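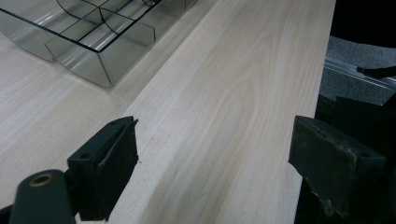
4. Erstinbetriebnahme Wasserfilter Tanora (Untertischmontage)

Gilt für Tanora mit Einzelkartusche. Für die Doppelausführung siehe Kapitel 5, da ist die Reihenfolge anders!

Vor dem Start
Eckventil Kaltwasser zu. Hahn kurz auf, Druck raus. Lappen und Schüssel in den Unterschrank. Dichtungen aus dem Beutel nehmen, noch nicht einfetten.

Werkzeug: Gabelschlüssel, Kreuzschlitz, Schneider für den Schlauch. Keine Haushaltsschere, quetscht den Schlauch und dann tropft es am Steckverbinder.

4.1 Halter und Filterkopf montieren
1. Halter an die Seitenwand des Unterschranks halten, Löcher anzeichnen. Unter dem Halter 40 cm Platz lassen, sonst geht die Kartusche später nicht raus.
2. Vorbohren. Bei dünner Seitenwand die kurzen Schrauben nehmen.
3. Filterkopf einhängen, Pfeil zeigt in Fließrichtung.
4. Fest? Dann weiter. Wackelt es, Schrauben nachziehen, nicht mit Kleber behelfen.

Hinweis: Halter Skeltemberg passt auch, braucht aber die Zwischenplatte. Liegt nicht bei.

4.2 Schläuche anschliessen
1. T-Stück auf das Eckventil, von Hand andrehen, dann mit dem Schlüssel eine Vierteldrehung. Mehr nicht.
2. Schlauch gerade abschneiden und bis zum Anschlag in den Filterkopf stecken, Seite IN.
3. Zweiter Schlauch: Seite OUT zum Hahn. Beim Hahn Stallinano den blauen Anschluss nehmen, der weiße bleibt mit Stopfen zu.
4. Sicherungsclips aufsetzen. Beide. Werden gern vergessen.
5. Am Schlauch ziehen. Darf nicht nachgeben.

ACHTUNG: Nur an Kaltwasser. Nicht an druckolse Boiler anschließen, auch nicht mit Adapter.

4.3 Kartusche einsetzen
1. Schutzkappe ab, Folie ab.
2. O-Ringe mit Wasser anfeuchten. Kein Öl, kein Spülmittel, keine Vaseline.
3. Kartusche Lyimo von unten in den Kopf schieben, nach rechts drehen bis die Markierungen übereinander stehen.
4. Monat auf das Etikett schreiben (z. B. November). Wasserfester Stift.

4.4 Spülen
1. Hahn auf, erst dann Eckventil langsam öffnen. Nicht umgekehrt.
2. Spuckt und zischt am Anfang. Normal, Luft muss raus.
3. 12 Minuten laufen lassen. Wasser kann anfangs grau sein, Kohlestaub, ungefährlich, trotzdem nicht trinken. Für die Blumen ok.
4. Hahn zu, 2 Minuten warten, alle Verbindungen mit trockenem Küchenpapier abtupfen. Papier feucht = Verbindung lösen, Schlauch neu ablängen, nochmal ab 4.2 Schritt 2.
5. Vor dem Schlafengehen nochmal nachsehen.

4.5 Anzeige zurücksetzen
Taste am Filterkopf gedrückt halten bis die Lampe grün blinkt, dann loslassen. Blinkt sie rot, war es zu kurz. Code 74 im Display: Kartusche nicht ganz eingerastet, zurück zu 4.3 Schritt 3. Bleibt der Code stehen, Batterie für eine Minute raus und wieder rein.

VORSICHT: Bei Frostgefahr (Ferienwohnung, Gartenhaus, Wohnmobil) Kartusche ausbauen und Schläuche leerlaufen lassen. Eingefrorene Kartuschen nicht mehr verwenden, auch wenn man von außen nix sieht.

Nach längerer Abwesenheit
Mehr als ein paar Tage weg gewesen: Eckventil wieder auf, kurz spülen, erstes Wasser weg. Nach mehreren Wochen Stillstand Kartusche tauschen und komplett nach 4.4 spülen.

Kartuschenwechsel und Entsorgung siehe Kapitel 6. Ersatz-O-Ringe stehen in der Teileliste hinten, bitte Grösse vergleichen vor dem Bestelen.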